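Seltham Worktop Protection Sheet

Clear-backed silicone sheet for kitchen tables and worktops
Product code: 544
Supplied by Rungrueang Home & Kitchen
Pack size: single sheet

Overview

The Seltham sheet is a thin, flexible mat that lies flat on a table or worktop and keeps marks off the surface. It is meant for painted and pale-coloured furniture, where tea rings, turmeric and scuffs from tins show up quickly. It can be cut to size with ordinary kitchen scissors and lifted off when the table is needed for something else.

The sheet replaces our earlier Clurov mat. The old mat had a raised rim, and we had a steady number of returns from customers who found that crumbs collected along it. The new one has no rim. If you still have a Clurov mat in use there is no need to change it, but we no longer stock spare corner clips.

Choosing a finish

There are two finishes. Matt hides small scratches and is the better choice where things get pushed about, such as beneath a bread bin. Gloss wipes clean a little faster but shows fingerprints. Both are the same thickness and the price is the same.

We are often asked which is closer to the look of a bare table. On white or cream, matt is hard to spot from across the room. On dark wood it leaves a slight haze, and we would suggest gloss there.

Samples of both finishes can be posted free of charge. They are the size of a playing card – large enough to lay on the table for a few days and see how it looks in your own light.

Where to use it

Most sheets go under small appliances and in the spots where food is packed up or put down between jobs. Measure the footprint of whatever stands there, then add a hand's width on each side you can reach. It is the area in front of an appliance that takes most of the wear, so leave the larger margin at the front.
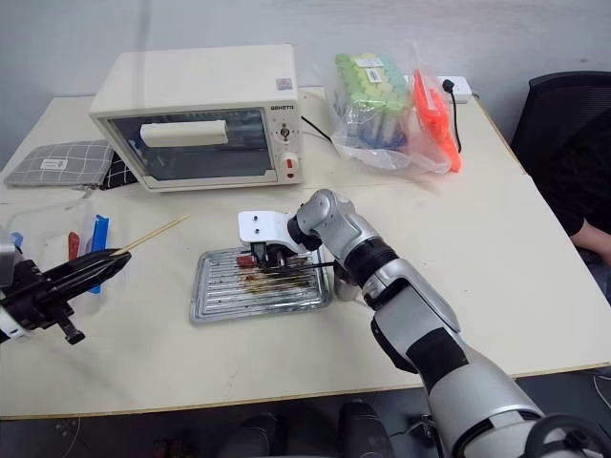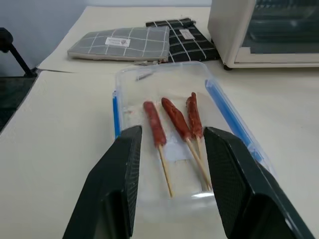 Countertop oven with a baking tray on the table; clear food storage container.

Fitting

1. Clear the surface and wipe it with warm water and a drop of washing-up liquid. Dry it fully.
2. Unroll the sheet with the printed side of the packing paper facing up. Leave it overnight if it has a curl in it.
3. Mark any cuts in pencil on the back. Round off inside corners, as a sharp one may start a tear.
4. Lower one edge first and let the rest follow, smoothing towards the far side with a dry cloth.
5. If air is trapped, lift the nearest edge and lay it again. Do not prick the sheet.

No glue or tape is needed. On a textured surface the grip will be weaker and the sheet may creep over time. We do not recommend it for tiled worktops with deep grout lines.

Heat

The sheet is a surface protector and should not be used as a trivet. Put trays and pans from the oven on a proper heat-resistant stand. Before placing any sheet or mat beneath an appliance that heats up, read the maker's instructions for that appliance and follow what they say about clearance and what may go underneath.

Cleaning and care

Wipe down after use with a damp cloth. For oil, use washing-up liquid and rinse twice, or the surface will feel tacky. Curry and beetroot will mark the matt finish if left – a paste of bicarbonate of soda, left on for 11 minutes and then rinsed, lifts most of it. Do not use scouring pads, bleach or the rough side of a sponge.

Roll the sheet for storage, with the top surface outwards. Folding leaves a crease that will not come out.

Delivery and returns

Uncut sheets can be returned within eight weeks in the original tube. Cut sheets can only be returned if there is a fault in the material, so please measure twice. Orders to the islands take a few days longer.

We also supply the Eletti drawer liner, made from the same material in a lighter weight. It is not suitable for worktops.

For trade orders and sample cards, write to Joyce Urio at the sales office, giving the product code and the finish.

Page last updated 4/12/25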